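Week 8: Paying for Streaming Software
Notes by Godelieve Kramer, March 11, 2026

Picking up where we left off with Stevari. Last time we had the flat plan: one price, one account, every track. Now add households, and the math gets really fun!

Why would a service sell the same catalog to a whole family for less per head? Think about who is in that house. One person would pay full price. The others would probably stick with the free tier and sit through the ads. A bundle picks up a little money from people who were paying nothing, and it makes leaving a pain (try getting a whole family to move their playlists on the same day).

Keep these two terms apart, they will be on the April quiz sheet:
Seat: a named person with their own login and history.
Stream: one device playing right now.
Babaei sells seats. Oso sells streams. A plan with 3 streams can have any number of people behind it, and they will bump each other off on a Friday night.

Worked problem. Suppose a service has 1000 solo subscribers and 17 of them cancel in a month. Churn is 17 / 1000, or 1.7 percent. Now move 90 of the solo subscribers onto family plans before the month starts. Which number changes first, churn or revenue per user? Try it on paper before you open a spreadsheet. I love this one, the answer depends on what you call a "user," and Blair Jardine's section argued over it for the whole hour.

Reading: the Brilatstead case, first half only. Skip the appendix on tax. Bring one question about how they check that people share an address.

Next week: offline downloads, and what happens to them when you stop paying.

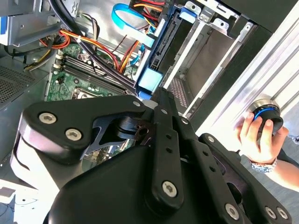 Inside a desktop tower, with the RAM slots on a green motherboard.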